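Subject: Re: [clasideck-users] Floor material looks washed out after export

On the Burkano list, a subscriber wrote:

> I exported the Greenwood room from Clasideck to Trisivis and the plank
> floor comes out pale and flat. Same texture file, same lights. The walls
> look fine. Is the exporter dropping the roughness map?

The map is exported. Check the color space flag on it first. Clasideck 2 tagged every image as sRGB unless told otherwise, and Trisivis honors the tag, so roughness values get gamma-decoded on load. Version 3 writes "linear" for non-color maps, but only for materials created in 3. Older ones keep the old tag until you open and resave them.

Second thing – the sample count. At 200 samples the denoiser smears fine grain on any surface seen at a shallow angle. I went to 324 and the grain held up.

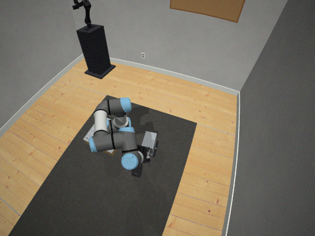 If resaving doesn't help, send the material file and the export log, without the geometry. The log lists each map with its tag, one per line, near the end. Also say which tone curve is set in Trisivis. The default changed in November, and the new one lifts the midtones enough to make light wood look faded.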